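Head camera or wrist camera for doorways? Comparing grippers in sim

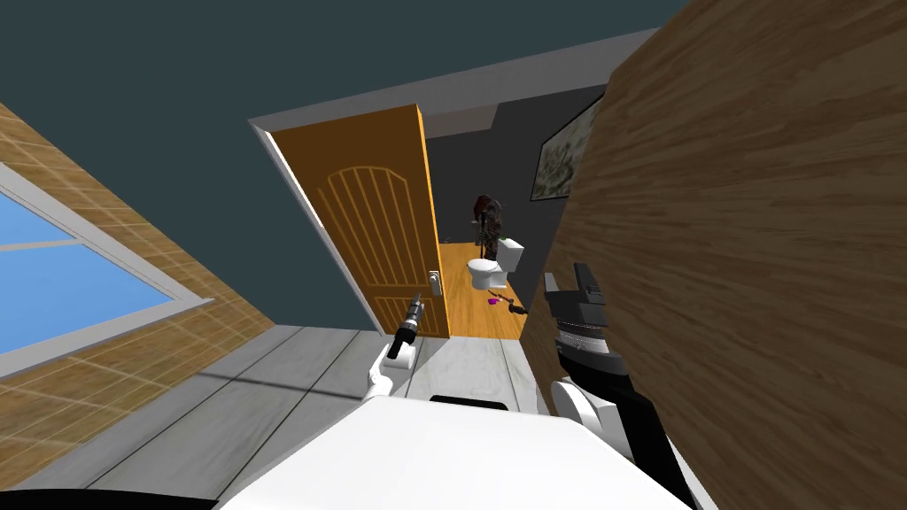
Head camera view in sim, both arms up, bathroom door open.

ygundogdu
Posted: Jun 26, 2023
Hello all. I am comparing two grippers on the same two-arm robot, only in simulation for now. The task is to go from the hallway to the bathroom with a tool held in the left gripper, then pick up small things from the floor near the toilet. The right gripper is the Tumov type with the blocky fingers. Controller is Karabulut, default gains.
My problem is the view. When the right arm is raised, it takes a big part of the head camera picture exactly at the door edge, and the planner then believes the opening is narrower. Should I add a wrist camera, or only change the arm pose?
Yiğit Gündoğdu

sternivia_fan
Change the pose first, it costs nothing. You have the forearm right in front of the jamb. Fold the elbow and keep the hand below the camera line until you have passed the door.

mopbucket
I disagree with the above. If you fold the arm you lose time on every pickup. We put a wrist camera on a Clallero arm in December and I would not go back. Small objects on a floor are much easier from the wrist. Also your view is rotated, the whole room is tilted. Is it on purpose?

ygundogdu
Yes, I randomise the head roll so that the policy does not learn only the straight view. The tilt is not the problem, I have the same planner error with zero roll.
I did the test with folded elbow this morning: 1000 episodes for each pose. Arm raised, 112 collisions with the door frame. Arm folded, 27. So the pose matters more than I was expecting.

sternivia_fan
There you are. No new camera needed.

mopbucket
For the doorway, fine. But what about the pickups? The thin dark stick on the floor is close to the jamb, and from the head I would expect the fingers to hide it in the last few centimetres. Collisions are only half of the task.

ygundogdu
This is fair. I did not count the pickups separately, I must add it to the log. The magenta one is further to the left, maybe it is easier.

kettle_rob
Are you masking the robot's own body out of the depth image? If the planner sees the gripper as part of the wall, it's a filter problem and neither of you is right. Karabulut has a self filter but it is off by default. Set the padding to 4 cm and try again with the arm raised.

ygundogdu
It was off. I am a little ashamed. Running again tonight with the filter, both poses, and I will write the numbers in this thread.

mopbucket
Still get the wrist camera.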